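Subject: Re: [exchange-hosts] Host family places for September
From: Sewwandi Nanayakkara
Date: 22/06/2024

Hi all, copying Conceição's note below with my replies.
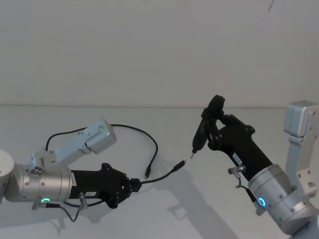
How long does each volunteer stay with a host family?

Twelve weeks, starting in September. The first week is orientation at the Isgate center, so families get their guest from week two.

Conceição Guerreiro wrote:

> We have 23 volunteers confirmed for the Morais group and I still
> need the final list of homes. Is the meal allowance the same as
> last time? Two families have asked me. Also, who is holding the
> health forms?

The allowance is 900 per family for the full stay, paid in two parts. Families taking a pair of volunteers get 1,005.

I have the health forms for the Urnum side. Yours should go to the Isgate office, with the signed host agreement on top. Please don't email scans, the mailbox is nearly full again.

The list of homes will be with you once the last visits are done. Two are left.

Sewwandi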